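The Open Hand Rule

Eirini Panagiotou had the rule sheet taped to the inside of her notebook, and by the second week of August she didn't need to look at it anymore. She knew it the way she knew the bus stops home. Rule one, clear the floor. Rule two, say out loud what you are about to run. Rule three was the one she loved.

Rule three: before the arms touch cloth, the fingers open all the way and stay open for a count of eight. Look at the wrist view while you count.

"Why eight?" she had asked on her first day at Kanden.

"Five was too easy to rush," said Galanis, and went back to his soup.

She thought that was wonderful. A whole room full of motors and clever code, and in the middle of it somebody had put a pause the length of a good yawn. She had worked in a laundry before this, folding by hand, and she knew what happened to people who grabbed at cloth before they were ready. They lost the hem. They folded it twice. Her old boss used to slap the table and tell them to let go first, then start.

So on Sunday evening, with the building quiet and 23 folds still to do for the Plundwood trial, she stood at the monitor and counted under her breath. The wrist view was grainy and smeared with light down the left side, and she had come to like it that way. The fingers were what mattered. Two dark shapes, apart, holding nothing. 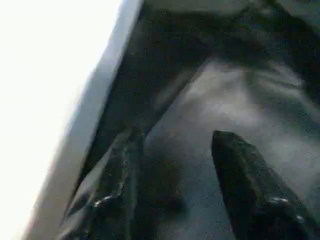 Tukenura said over the speaker that she could skip the count if she wanted, that the log already recorded the finger position and a log was better than a pair of eyes. The rule was older than the log. Plenty of sites had dropped it.

"I know it's older," Eirini said. "Six. Seven."

"You're counting while you talk to me?"

"Eight. Running a gather, both arms, one garment."

She heard a laugh, or maybe the line crackling. Tukenura was writing the new version of the sheet that night and had called to ask which rules people really used, so Eirini told her, all in a rush, pacing between the monitor and the door. She used every one of them! She used the saying-out-loud rule even when she was alone, and she'd caught herself twice with the wrong program loaded, just from hearing her own voice say towel when there was a shirt on the table. And the count – the count was the only moment in the whole job when a person and the machine were both doing nothing together, and you noticed things then. A chair too close. A sleeve hanging where it shouldn't. Your own shoelace.

"The log doesn't know about my shoelace," she said.

"No," said Tukenura. She was typing. "Would you put it that way in the sheet?"

"I'd put it first."

The arms had started by then. Eirini stopped pacing, because rule five said you watched a gather from start to finish, and you kept your hands behind the line even when they itched to help. Hers itched terribly. The black cloth lay in a heap over the near corner of the table, and everything she had learned at the laundry told her to reach in and give it one good shake. She put her hands in her back pockets. The silver fingers went down into the folds, one from each side, and she leaned forward like somebody watching a friend parallel park.
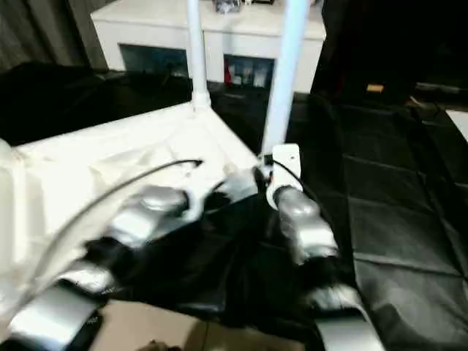

The New Sheet

It came on one page, still warm from the printer down the hall, and Galanis read it standing up. The old sheet had been 500 words. Tukenura had got it under 200.

"She's moved the count to the top," he said.

Eirini tried to look surprised and did a bad job of it. She read over his arm. Rule one: open the fingers, count to eight, and look at the wrist view, then look at the room. Rule two: say what you are about to run, even if you are alone. Further down, in smaller type, it said that both hands stay behind the line during a gather, and that back pockets were a good place for them.

"Back pockets," said Galanis. "Who told her that?"

"I might have mentioned it."

He pinned the page beside the monitor and pressed the corners flat with his thumb. Then he read rule one again, moving his lips, and she could see him get as far as the last part, because he turned around and looked at the room. He looked at the floor and the door. He looked at her feet.

"Your lace is undone," he said.

She crouched down to tie it, grinning, and behind her he started to count.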